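Can a machine clear a table yet?
General Discussion > Home and Shop Automation

Serkov
Posted 23 Jun 2019
My brother-in-law says we'll have a machine doing the dishes within 8 years. I run a small cabinet shop and I can't find one that will sort a bin of mixed hinges for under the price of my truck. Has anybody here seen household chores done by machine, outside of a sales video?

tsao_88
Depends on the chore. Vacuuming a flat floor, yes. Clearing a table, no. Grasping is most of the trouble. Look at what a tabletop job involves, even a small one like this:

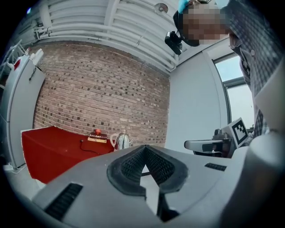 Red cloth, books with an apple on top, kettle to the right.

The apple has to come off before the books move. The kettle is shiny, and a lot of depth cameras read polished metal badly. And the cloth slides if you drag anything across it.

Nodance
I don't agree that grasping is the hard part. Two fingers with rubber pads will hold an apple fine. We had a used arm at work that did 2000 picks a shift with a cheaper gripper than that. It's knowing what to do next that fails.

tsao_88
Were those 2000 picks all the same part?

Nodance
Same part, same tray. Fair enough. But that's planning again. Change the tray and the fingers still work.

Lendinside
I side with tsao on this one. Take the pot by itself. You want it by the handle, level, with the spout clear of everything.

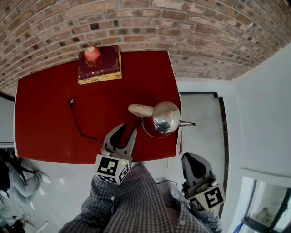 If it has water in it the weight shifts as you tip it, and a person corrects for that without thinking. I spent 20 minutes with a hobby arm and an empty pot in May and dropped it twice.

Serkov
So nothing I can buy for the hinges.

Nodance
For hinges, a bowl feeder for each size. It's old tech and it works.

Serkov
They come in mixed. That's the whole problem.

Lendinside
Then pay a kid for Saturday mornings. Post the hinge sizes anyway, I may have a sorting tray that fits.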